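Speaker notes - "Who wipes the desk?"

Slide 1. Say hello, thank Roswitha Wegener for the invite. Ask for a show of hands: who here has been promised a robot that cleans? Wait for the groans.

Slide 2. Today's chore is a desk, a cloth and one pot plant. Leave these up while people settle.

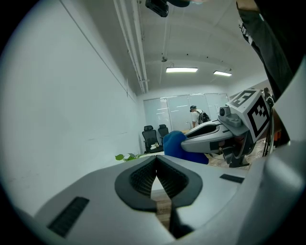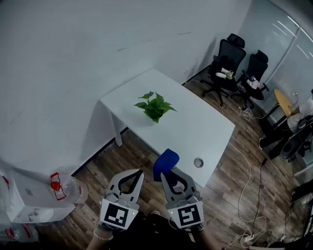
Slide 3. The Briltley brochure says "ready for any home". Read it out slowly. Ask which home. Mine has a cat, crumbs and a table that wobbles.

Slide 4. What counts as done? Knut's rule from the Prisau workshop: 15 desks in a row, no one stepping in, nothing knocked over. I've yet to meet a machine that would pass. Happy to be corrected - bring the unedited video.

Slide 5. Shop floor. Sweeping a straight aisle, fine, I'll give them that. Wiping down a greasy bench after a shift is another matter. Skip the Jurkeck story if we're past 20 minutes.

Questions, around 10 minutes. Someone will ask about price. Send them to the Naciri stand.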